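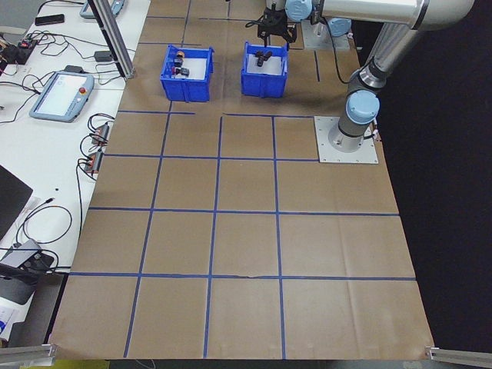 Water off overnight for parts of Midholm as Samir Avenue pipe job starts

Homes and shops along Samir Avenue will lose water overnight while crews swap out the old main, the Midholm water department said in a notice sent to customers. First shutoff starts at 10 p.m. and taps should be back on by 5 a.m.

The work covers 13 blocks, from the Ema Creek bridge up to the old feed store. The department is doing it in short stretches. Most addresses will get one dry night, a few on the corners will get two because they sit between valves.

Door tags go out the afternoon before each shutoff. If you don't get a tag, your water stays on. If you do get one, fill a couple of pitchers and the bathtub.

Why now

The main is cast iron and older than most of the houses on it. It broke 21 times since the last big repair, and the January break was the bad one - water came up through the pavement by the laundromat, ran down the hill and froze across both lanes. School buses went the long way for most of a week. The laundromat lost its floor and only reopened its back half this spring.

The department had wanted to wait and do Samir Avenue along with the repaving. After January the city council moved the pipe money up and left the paving where it was, so the street gets patched now and properly paved later. Several shop owners complained about that at the last council meeting. One called it paying for the same road twice. The city's answer was that the patches are cheap and another winter on that pipe is not.

Contractor is Fultarari, same outfit that did the storm drains by the high school. Their trucks and pipe are already stacked in the gravel lot behind the ballfield, so that lot is closed to parking. Ballfield is open. Park on the creek side.

Traffic

One lane stays open at all times, with flaggers during the day. At night the block being worked on is closed except to people who live there. The Samir Avenue bus will skip 3 stops while the crew is at the lower end:

Ema Creek bridge
Laundromat
Post office

Temporary stop is at the pharmacy. Drivers have been told to wait a little longer there in the evenings. The post office itself stays open but the drive-up mailbox is taped off, use the one inside the lobby or the one by city hall.

Trash pickup does not change, but carts need to be out the night before, on the side of the street that isn't dug up. Crews will move carts that are in the way and they may not end up exactly where you left them.

When the water comes back

Expect some spitting and some color. The department says to run the cold tap in the tub for a few minutes untill it clears, then the kitchen. Take the screen off the faucet first if you can, grit collects in there. Don't run hot water until the cold is clear or you pull the rusty stuff into the heater. Hold off on laundry, whites especially.

A boil notice is not planned. If a test comes back wrong there will be one, and it would go out by phone and on the door. Customers who changed numbers should update them at the billing window or they won't get the call.

Anybody with a medical need for water at night, home dialysis for example, should call the department before thier block comes up. They will bring a supply or change the schedule. Restaurants asked about ice machines - turn them off before the shutoff and dump the first batch after.

Service lines

New connections will be run from the main to each meter. From the meter to the house is the owner's pipe and is not part of the job. Crews will note what the owner's pipe is made of when they open the meter box, and leave a card saying so. A card that says lead or galvanized comes with a form for the city's replacement loan. The loan was set up two years ago and hardly anyone has used it, partly because it had to be filed in person. It can be mailed now.

Lawns and walks that get dug up will be put back. Grass seed, not sod. The department asks people to take a picture of any brick edging or plantings near the meter before the crew arrives, and to pull up anything they really care about. Sprinkler heads should be flagged, any little flag or stick will do.

Cost

Money comes out of the water fund and a state loan. Rates were already raised for it last summer and the department says there's no second increase tied to the job. The council asked for that in writing and got it.

Schedule

Work runs uphill from the creek. The whole job is expected to take nearly 5 months, weather allowing, with a break if the ground gets too wet at the lower end. The map at city hall shows which block is up next and gets changed every morning. A paper copy is also up at the library, by the front desk, though it was a few days behind when we looked.

Questions go to the water department during office hours. After hours, the emergency line on the back of the bill.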